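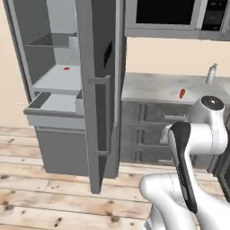
The tall cabinet, door open and drawer out

Sirkora high score won't save after the extra life bonus. Anyone else?
Posted by pyo_and_chips, February 8, 2025

Hi all! I've been playing Sirkora on and off since August (the old fixed-screen shooter, the one with the three rows of gliders that drop down at you) and I've finally gotten decent at it. Last night I had my best run ever, got the extra life with one ship still in reserve, made it to wave 42, and put my initials in at the end. Great, right? Then I turned it off, turned it back on this morning, and the table was back to the factory scores with GRK at the top.

I'm running it through Grokgate on an older laptop. I did not touch any settings that I can remember, though my nephew was on it over the holidays and he touches everything. Do I have to save the table by hand? Was it always like this? I could swear the one at our bowling alley kept scores for months, but I was nine and I might be making that up.

Also, side thing: does the extra life come every 1,000 points or only the first time? I only ever seem to get one.

Thanks!!

Magdolna Deák

You're not making it up, the bowling alley machine could well have kept them. There were two versions of the board. The early one held the table in regular memory and lost it every time somebody pulled the plug. The later one had a little battery on it, and those kept scores until the battery died.

What you probably have in Grokgate is the early set. Go into the game list, find Sirkora, and look for the small arrow next to the title. If it opens up, you'll see the other version underneath. Pick that one, play a short game, put in your initials, and then leave through the menu. Don't just close the laptop lid. I did that for weeks and lost everything each time, because Grokgate only writes the save file on the way out.

One warning, the later board plays a bit differently. The gliders start shooting a wave sooner and the mothership doesn't cross as often. I like it better but my brother says it ruined the game, so there you go.

On the extra life, it's the first 1,000 only. There's a switch for it in the service menu if you want to be generous to yourself.

zodgate_fan

just use save states. works fine for me, never bothered with the score table on any of these

tallboy211

What Magdolna said about leaving through the menu is right, but please don't follow the save state advice if you care about your scores! A save state brings back the whole machine the way it was, and that includes the old table. So you get a great score, load a state from Tuesday or whenever, and poof, your initials are gone. I lost a really nice Zodgate score that way and I'm still sore.

If switching versions doesn't help, check whether the folder Grokgate saves into is set to read only. Mine was after I copied everything over from my old computer. Right click the folder, Properties, uncheck the box, done. It gives you no error message at all when it can't write, it just quietly doesn't.

And wave 42 is really good. I've never gotten past 30-something on either board. Are you hiding under the left bunker or moving the whole time?

pyo_and_chips

It was the early version! Switched over, played a terrible game on purpose, quit through the menu, and my terrible score is still there. Thank you both.

Left bunker until it's chewed up, then I panic and run around. Not much of a strategy, but the mothership seems to give me more on that side (could be luck).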